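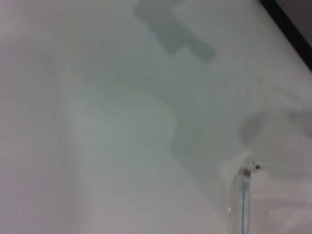

Home About Programs Admissions Contact

About the Rindora School of Bookkeeping

Posted in December by Lihua Pan, Office of the Director

The Rindora School of Bookkeeping offers evening and daytime instruction to adults who wish to keep accounts for small businesses. The school currently enrolls 212 students at its Dinness and Kingi campuses – most of them hold jobs while they study. Classes are taught by working bookkeepers, and each student is assigned an adviser for the length of the program.

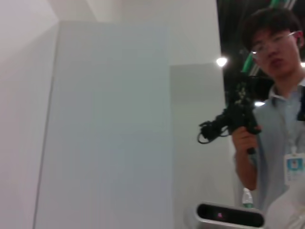
Do I need prior experience to apply?

Applicants need only a high school diploma or its equivalent. A short placement test in arithmetic is given at the time of enrollment.

The certificate program is completed in 2 terms. Students study ledgers, payroll, sales tax and year-end statements, and they prepare a full set of books before the final review. Roughly 327 graduates have received the certificate to date. Evening classes begin at 6:15 p.m.

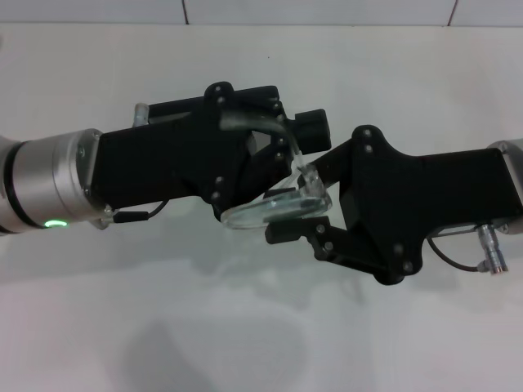

Tuition and Aid

Tuition may be paid in full or in 5 installments. The Dedeo Fund provides grants to students who show financial need – forms are available at the front office of either campus.

Comments

marjorie_k: Finished the payroll course last spring. Strict grading but fair.

T. Weller: Is the Kingi campus open in the summer?

dlb44: Please post the new fee schedule when it is ready.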